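Bikivby and the scorched dish towel: a sensor fault, says Ledus. We have our doubts

The short version, for those who missed the notice in February: a Bikivby folding robot on trial in a Fekmont apartment dragged a towel across a dining table that had a cooking plate built into it. One of its arms brushed the touch control on the way past. The plate came on, the robot went on smoothing the towel, and the smoke alarm sounded before anything else in the apartment reacted. The damage came to one towel, one fingertip pad and a brown mark on the table.

Ledus, which builds the Bikivby, has now sent trial households its explanation. It runs to 2 pages and blames a wrist sensor that "under-reported contact" by a small amount. The sensor has been swapped on every trial unit, there is a software update to go with it, and the company considers the matter closed.

We have read both pages several times and we don't see how a wrist sensor gets you there. Say it had worked perfectly. The robot would have felt a light touch on a smooth, flat surface, which is what it feels all day long when it folds. Nothing in the notice says it would have treated that touch as a reason to stop. Nothing in it says the robot knew there was a cooking plate on the table at all.

This brings us to the folding demonstrations. Bikivby's folding skill was learned from people working with hand-held grippers in ordinary homes, 700 of them by the company's count. We like the method. It is cheap, it gets you real kitchens and real clutter, and the motions are far better than anything we saw from the older joystick rigs. But a person folding a shirt on a table with a plate in it knows whether the plate is off. They checked, or they haven't cooked since lunch, or they can feel no warmth on their wrist. The recording has the cloth, the jaws and the motion in it. The knowing stays with the person.
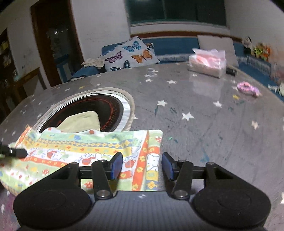

Do that often enough and the machine learns that a black glass circle is a good place to lay fabric. Every one of those folds was safe when it was made, and a reviewer would pass it as a clean example. We asked Ledus how many of its home recordings include a cooking surface of any kind and whether those are labeled. The answer was that the data is "diverse and quality checked." We asked again and got the same sentence with a link to the product page.

Trương, the outside lab that Ledus hired to go over the incident, was a bit more forthcoming. Its summary (you have to ask for it; it isn't in the mailing) says the team repeated the towel task 55 times on a table with a plate that had been disconnected from power. The robot laid cloth over the plate in most of those runs, with the new sensor fitted. The lab lists this as an "observation" and leaves it out of the findings. We would have put it on the first page.

There is a fair argument on the other side. Built-in plates should have a lock, and the one in the Fekmont apartment did have one, which had been left off. Pan detection would have helped too, and plenty of plates have it. A towel on a live plate is also something people manage without any help from a robot. All true, but a household that pays for a machine to fold laundry while it is out of the room is owed better than "you should have set the lock," and the setup guide for the trial never mentions cooking surfaces. We looked.

The update itself is thin. According to the release notes, the robot now slows down when wrist contact goes over a lower threshold. Good for fingers, we suppose. It does nothing about where the cloth goes.

What we would like to see before the next batch of trial units ships: a no-fabric zone around any heating surface, set up at install and checked by the robot each time it starts; a heat reading taken at the fingertips before cloth goes down; and a plain count of how many training folds were done over a plate, a stove or a range.

Ledus plans to restart the trial in 6 weeks. If you are in it and your table has a plate, turn on the lock, switch the plate off at the breaker if you can, and fold with somebody in the room. Readers who have had a similar scare, scorched cloth or otherwise, can write to the usual address. We'll keep your name out of it.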